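Open house at the Prandard building, Mandham

Tuesday, June 11, 2019 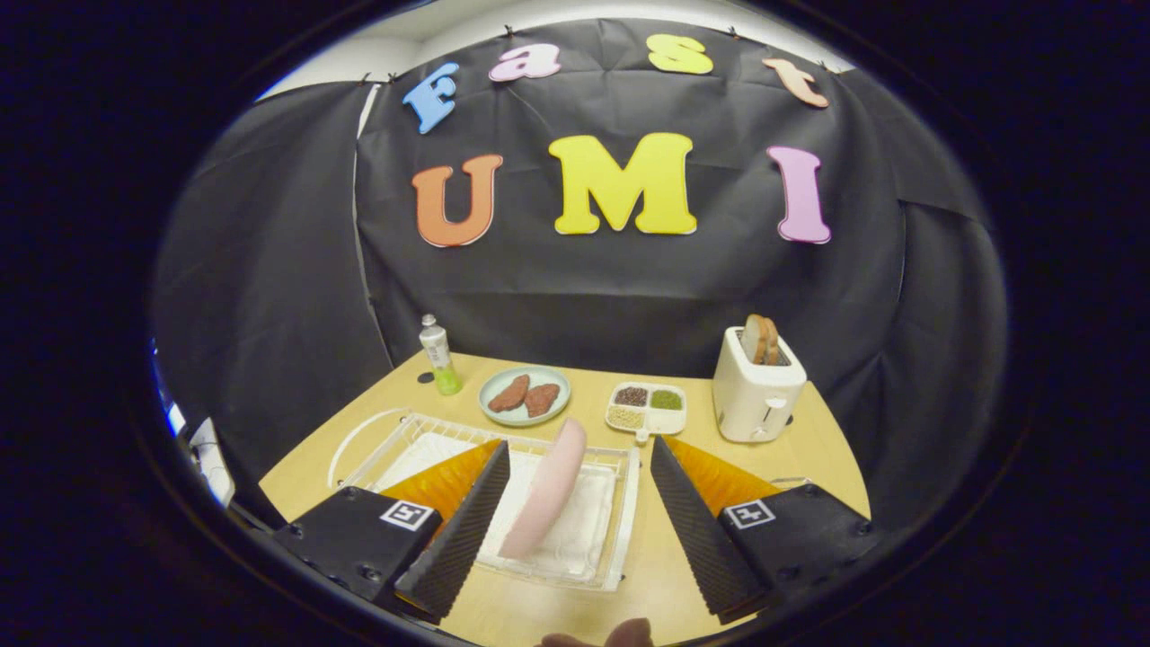 I went to this one with low expectations, and I should say so at the start. The flyer promised "kitchens for real life," and I have been to enough of these evenings to know that real life, in a showroom, usually means a bowl of lemons. The drive out to Mandham took longer than it should have because the bridge road was down to one lane. The parking lot was full, so I left the car by the tire place and walked back.

Prandard has the ground floor and part of the second. They let people in by groups, and ours was group 9, which meant standing in the lobby with a paper cup of coffee while a video played with the sound off. The idea of the evening, as far as I could gather from the handout, was small setups on tables, each with a few ordinary kitchen things, and you were supposed to think about how much you need on a counter and where it ought to go.

The table I spent the longest at had a dish rack, a toaster, a plate of food, a tray of grains and a pump bottle. That's a fair list for one end of a counter. I have lived in two apartments where it would have been the whole counter. The tabletop was a light wood, which looks nice and which I would never buy again. Mine at home has a ring on it from every mug since March.

I liked the rack more than I wanted to. It's plain white wire with a folded towel in it. I've been putting a towel under my rack for years to catch the drips, and I had never thought of putting one in it. I'm still not sure I believe in it. A towel that sits under wet plates all day starts to smell, and then you have a towel to wash along with the dishes. For one or two plates after breakfast, fine. For a family of five, I'd like to see it on a Sunday night.

The plates were pastel, a pale pink one and a blue-green one. I have nothing against pastel plates. I do have something against being told, as the handout told me, that color "lifts the daily meal." Two pieces of brown meat, or something made to look like it, on a blue-green plate are still two pieces of brown something. A potato would have lifted the meal.

The tray was the white divided kind, and three of its compartments were filled with grains: a dark reddish brown, a green, and a beige. They looked good together. A tray like that is made for looking at, though. It has no lid that I could see, and in my kitchen open grain means moths by the end of the month. It does have a little tab at the front to pull it by, and I'll give them credit for that, as most of the drawer trays I own have to be pried out with a fingernail.

As for the toaster, it was a white two-slot with toast standing up in it. I have no complaints about a two-slot toaster. The handout gave the price of the whole set as $423, and I read the line twice. I also read the small print, which said that the food was not included. For $139 they will sell you what they call the starter version, and I could not get a straight answer on what gets left out. One man thought the toaster. A woman at the desk thought the plates.

The pump bottle was the most true-to-life thing on the table, with green liquid only at the bottom. Every soap bottle I've ever owned has spent most of its life like that. I did wonder about having it at the back, next to the plate. I keep mine at the front edge, where I can hit it with an elbow when my hands are greasy. Put it behind the food and you're reaching across your dinner to get soap.

Upstairs was the Atallah room, which is flooring, and I gave it five minutes. Barkus had a booth by the stairs with cabinet hinges you could open and close, and it was the busiest spot in the building. People will open and close a hinge for a long time. I did it too. They are good hinges — quiet, with no bounce at the end — and they were not on the price sheet.

There were some 30 people in the building by the time I left, and the coffee had run out. Nothing was offered to eat, which seemed hard on anyone who had come straight from work and had to stand there looking at toast.

Would I go again? Maybe for the hinges. If you do go, park at the tire place from the start and ask for the price sheet before the tour instead of after. The next open house is in the fall, and the handout says they'll be doing bathrooms.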